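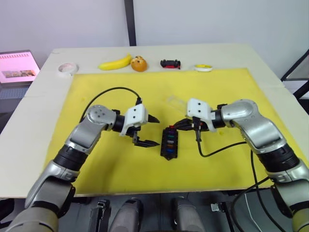

## 3.2 The bench and its arms

**Figure 2.** The Bramero pair over the yellow mat. The right gripper holds the black fixture with its coloured inserts; the left is open.

The build lives in the shared workshop at Brandolbridge, on a white table we were lent in January and have shown no sign of giving back. Both arms carry the same white gripper housing (Fig. 2), and both trail a black cable with more slack than looks decent. Our first, tidier routing lasted two runs before an elbow found it.

The foam mat was the cheapest part of the build and has done the most for it. Fingers driven too low now sink a little, where on the bare table they used to trip the Kastitz controller and end the session. Over 300 recorded grasps came before the mat and are left out of Section 4, chiefly out of embarrassment.

Test objects wait along the far edge: two rolls of tape, a toy banana, a toy bun and a small car. The Miettinen planner treats the row as out of bounds. It has been less strict about the laptop, which we moved further left after the third warning.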